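The Drum in the Toy Box

Every family I know owns a drum it regrets. It came from an aunt, or from a godparent with no children, and it was played hard for one weekend before it went up on top of the wardrobe. I have been told, by people who sell such things, that this is the wrong outcome and that a drum is the best first instrument a child can have. I went looking for the evidence and came back with a sore head and a few opinions.

The claims have grown since I was small. A drum used to be a drum. The Storkix catalog, which landed on my mat in June, calls its smallest one a "rhythm learning station" and puts it on the same page as the counting beads. Drundance goes further and sells a set with a parent booklet, 50 pages long, in which the word "play" is hard to find and the word "outcomes" is not. I read it twice. There are activities in there that would bore an accountant.

Sverre Ljungberg taught music to young children for most of his working life and now repairs instruments in a converted garage behind his house. I had hoped he would be rude about the booklet. He was polite, which was worse.

"They hit it," he said. "You can write that down as an outcome if you want. They hit it, and then they find out they can hit it softer. That second part takes a while, and I don't think a book speeds it up."

He doesn't believe a toy drum teaches rhythm by itself. A child who bangs alone in a bedroom is learning that banging is fun, he says, and was probably aware of this already from the pans. What helps is somebody on the other side of the table who plays something back. The somebody need not be musical. My own attempt at playing something back lasted ten minutes and my partner in the duet, who is four, walked out.

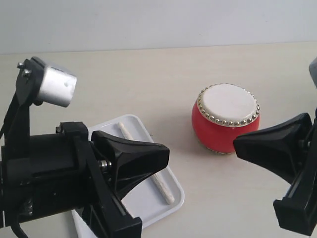 My quarrel is mostly with the sticks. Manufacturers spend their effort on the drum, on the color of it and the pictures around the side, and then throw in whatever sticks will fit the box. Look at a stick before you look at anything else. A long, slender white one with rounded ends, like the one lying in the tray beside the red drum, at least has no sharp tip to worry about, though I would want to know how much it weighs before I gave it to a toddler. Ljungberg tells parents to try the stick on the back of their own hand. If it hurts you, it will hurt the cat.

The tray is a better idea than it looks. Ljungberg kept shallow ones on every table when he taught, and his rule was that a stick was either in a hand or in a tray. I scoffed at this and then tried it at home, where we lose a stick a week. We have lost none since, although I should say that we also stopped using the drum as often, and I can't tell which of these did it.

Then there is the price. The Demel drum, which is handsome and comes in a cloth bag, was listed at 2490 kronor in the shop where Ljungberg sent me to look at it. The assistant told me the skin was "tuned for young ears." I asked what that meant and she went to find a colleague, who didn't know either. A few shelves down was a Ticona at a small fraction of the price. I tapped both with a fingertip. The Demel had a rounder sound and the Ticona had a flatter one, and I doubt a three-year-old would pay the difference.

Ljungberg would spend the money on a rug. A drum on a bare tabletop slides and rattles, and half of what drives parents mad is the table. Put something soft under it and the noise drops to a level that allows for conversation. I tested this one as well, with a folded bath towel, and I have to report that he's right. It is the only advice I was given that cost nothing, and it doesn't appear in the booklet.

As for whether any of it makes a child musical, he wouldn't say. He remembers pupils who pounded away happily for two years and never touched an instrument again, and a few very quiet ones who now play in bands. He has stopped guessing. I left with a pair of secondhand sticks in my coat pocket, sanded at the ends, and the drum is back down from the wardrobe for now.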